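Setting the House Rules: Good Practice for Robots That Tidy
The second article in our series on service robots looks at how test sites are writing standards for domestic work.
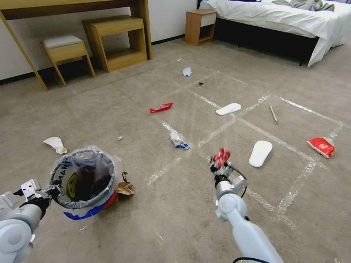
A two-armed robot collects litter from a bedroom carpet divided by lines of clear tape.

Picking up litter from a bedroom floor is a modest task, yet it raises most of the questions that a written standard for household robots has to answer. An item may be light, flat, crumpled or stiff. It may be rubbish, or it may be something that the owner wishes to keep. The machine must work close to furniture and bedding, and must leave the room in a fit state for the people who live in it.

Factories have long had settled rules for such matters as fenced areas, stopping distances and the training of operators. Homes have had much less. The Prirby Code, issued in draft last November and open for comment until 12th January, is one attempt to fill the gap. It was drawn up by Gellitico, a testing firm based in Stumthorpe, with the help of 14 laboratories and housing providers. The code is voluntary and runs to 86 clauses, most of which concern the conduct of tests in furnished rooms.

The first part deals with the room itself. A test room should be furnished as a lived-in room would be, and its furniture should stay in place between trials. The floor should be divided into cells with a marking that can be removed without harm to the surface. Clear tape is permitted on carpet, provided that it lies flat and that its edges are checked at the start of each session. The cells allow staff to record where an item was placed and to set out the same arrangement again on another day.

The second part covers the items. The code asks for a mixture of paper, soft plastic and thin rigid objects, and advises against a floor set only with things that are easy to grip. Soft wrappers must be included in every trial. Items which could be mistaken for belongings, such as insoles, must be listed beforehand as either waste or property. Where the list is silent, the robot is to leave the item alone and the operator is to note the fact.

Handling of the bin receives a section to itself. A gripper may hold the rim to steady it, but the force applied must not tip the bin or tear the liner. Where two arms are in use, one arm should not pass above the other while either is carrying an item. Cables on the outside of an arm must be secured so that they cannot catch on furniture within reach.

Record keeping is the part that has drawn most comment. Reuter, a maker of grippers which took part in the drafting, asked that every failed grasp be logged along with every successful one. The final draft accepts this. A site must keep its records for 12 months, and no site may publish a success rate based on fewer than 1000 attempts. Several smaller laboratories have replied that the figure is beyond their means, and a lower threshold for early studies is under review.

The code also sets out the duties of the operator. A stop control must be within reach whenever the arms are powered. No person may kneel or reach into the working area during a trial, even to recover a dropped item. Footage recorded in an occupied home may be kept only with the written consent of the household, and personal papers must be removed from view before recording begins.

Gellitico intends to publish a revised text once the comments have been considered. Sites that have adopted the draft may continue to use it in the meantime, and should state the version followed in any report.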